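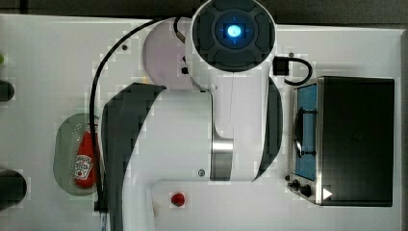
Ticket 194: arm stops dead partway through the oven reach
Project: Sodow (student robotics club, kitchen tasks)
Opened by: Wilfredo Evangelista
Status: closed, with one leftover

Hi all, I'm logging this properly as I've now explained it three times in the hallway and got it slightly different each time.

What's going on: the arm homes fine, goes to the waypoint over the table fine, and then when it heads right towards the toaster oven it quits with a following error on the wrist. Always the wrist. Sometimes it gets through two runs first, which is maddening, because then you think you've fixed it and go get a coffee.

What I'd already tried before opening this:
- Power cycle (twice, once with the proper wait in between)
- Rolled back to the May version of our motion script
- Dropped the speed limit from 500 to 400. It still faulted, only later in the move
- Swapped the USB cable on the laptop, which was grasping at straws, I know

Update, Sunday 10:40 a.m.
Ran the reach with nothing to grab, just the path. Faulted on run 8. So it isn't the payload, and the ketchup bottle is off the hook (sorry to whoever I was arguing with about the bottle being too heavy). I've left the bottle on the green plate where the pick script expects it, please don't tidy it away! The pick position is hard-coded and I really don't want to teach it again.

Update, 11:25 a.m.
Barredo's reply came through on the club channel, pasting it in so it's all in one spot:

"Look at your cabling before you touch the gains. If anything pulls tight when the wrist rotates, the controller sees it as drag and trips. Jog the joint by hand speed through the whole range and watch the cables, not the screen."

Fair enough. I'd been watching the screen.

Update, 12:10 p.m.
Okay, so the long black cable has loads of slack, it makes a big arc out to the left and I couldn't get it to go tight no matter what I did. But there's the short one that comes off the black connector block, on the oven side, and it only has a small loop to play with. Jogging slowly towards the end of the reach, the loop flattens right out and the cable goes stiff. I could feel it with a finger (arm paused, e-stop in my other hand, yes, I read the safety sheet).

Update, 1:35 p.m.
Dullau had a longer patch cable in the parts drawer under the Rokport bin, so I put that in and gave it a looser loop. I also changed the approach so the wrist does most of its turning before the arm moves over, which keeps the cable away from the oven's corner. Back up to 500 and ran it until I got bored. No faults. Then I ran the whole thing with the bottle and that was clean too, and I may have yelled a bit.

Still open:
The old cable is in the drawer with a strip of tape on it. I haven't checked it for damage, so please don't use it on anything until somebody puts a meter on it. I can do it next club night if I'm there before the soldering crowd grabs the bench.

Also, could someone with edit rights update the setup page? It still says to use the short cable on that side. I've written the new approach order in the comments at the top of the script, so copy it from there.

Closing this one. If the wrist fault comes back, reopen it here and paste the log in, please don't start a fresh ticket.

Wilfredo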